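Can a robot tidy my kitchen table yet?

2026-04-07

So the short answer is "sort of, a bit, with somebody standing by," and if you only came for the short answer you can go put the kettle on. The long answer takes in a train ride, a very patient man named Lionel Sowerby and more thinking about books than I've done since college.

Some of you will remember that back in February I wrote a grumpy post about my robot vacuum, which had eaten the fringe off a rug I liked. I ended it by saying I'd believe in household robots when one of them could clear a table. I had a lot of mail about that (thank you, even the rude ones!) and one of the messages came from Lionel, who works at a small outfit called Brurnura. They try out robot arms on ordinary chores. He said, more or less, come and see how far we've got, and bring low expectations. How could I say no to that?

I'd pictured chrome and glass and people in white coats. What I got was a tabletop with the kind of stuff on it that I have on mine. Books, a pair of scissors, a basket, folded cloths. Lionel calls the whole thing "the Palumbo table," after the project, and the list of jobs they work through is Palumbo too. I asked if I could see the list and he let me scroll through it on his laptop. There are 217 chores on there. Stacking books is one. So is folding a dish towel, and putting a mug on a hook, and something called "sort the drawer," which I'd like to see a human manage at my house.

He talked me through the books first, and I'm glad, as I'd have guessed they were the easy part. A book is flat, it's got square corners, it doesn't squish. My three-year-old nephew can pick up a book. But think about how you do it. You slide it to the edge of the table, or you get a fingernail under the cover and tip it up, and you don't think about any of it. A gripper with two fingers has no fingernails. If the book is wider than the fingers can open, it can't grab it across the middle, so it has to come at the spine or a corner, and the thing will skid away if it pushes too hard. Lionel said they lost most of a month to skidding.
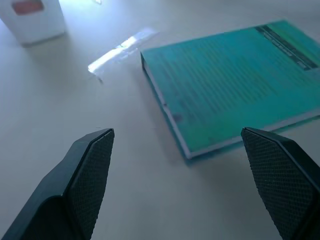 The gripper's own view of the table, with the teal book up ahead.

I liked looking through that camera more than I thought I would. You stop seeing "a book" and start seeing a slab with a very thin edge and not a lot to hold on to. Shiny patches are a pain too, he told me. Light bouncing off a tabletop can look like a thing that needs picking up, and he's watched an arm try very earnestly to collect a bit of glare. I have a cat who does the same.

Now the numbers, because I know a few of you skip down for those. I asked how often a book job comes off from start to finish with no human hand reaching in. On the newest software, which they call Stivar, it's 57 percent. On single easy pickups, like one soft cloth from a clear spot, it's closer to what you'd want, 90 percent. I thought 90 sounded great until Lionel asked how I'd feel about a dishwasher that dropped one plate in ten. Fair enough!

And these are the chores by themselves. Put a few in a row and the misses add up. Clearing a table means the books go here, the cloths go there, the scissors go somewhere safe, and if the first job goes wrong then the second one starts from a mess it wasn't expecting. You and I shrug and move the thing that's in the way. The machine has to notice that there's a thing in the way first, and then work out that it's allowed to move it.
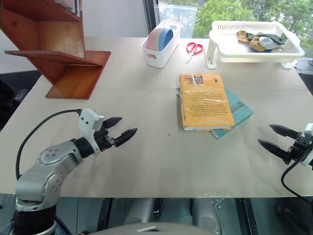
Having two arms helps a lot, by the way. I'd assumed the second one was there for speed, but it's mostly there to hold things still. One arm steadies, the other one lifts. It's exactly what I do with a stubborn jar, or when I'm trying to get the bottom book out of a pile without the top one sliding off onto my foot. Getting the two of them to agree on who does what is its own headache. Lionel said the early versions were very polite and would both wait for the other to go first, like two people at a doorway.

Worn things are harder than new things, he told me. Old books don't close flat, tape catches the light, corners go soft. That made me laugh a bit, as nearly everything in my house is worn. If they ever want a proper test they can come over and try the shelf under my stairs.

I also asked about the shop floor, since my brother-in-law packs orders at Lison and wanted to know if he should be worried. Lionel thinks that sort of place will get there first. The boxes are the same box every time, the shelf stays where it was yesterday, and if you can decide where everything sits before the robot starts, you've done half the work for it. A home doesn't hold still like that. I passed this on and my brother-in-law said Lionel has clearly never seen their returns bay.

So would I have one? Not at the speed they go now. I asked how long a whole table takes and the best run so far is longer than it takes me to do it, make a coffee and drink the coffee. But I went in ready to scoff and came home rather fond of the whole business – those slow careful fingers, creeping up on a paperback.

Lionel has said I can come back when they get to the drawer. I've told him I'm bringing mine. The rug, for anyone asking, has been trimmed all the way around and looks fine if you don't look at the corner by the radiator.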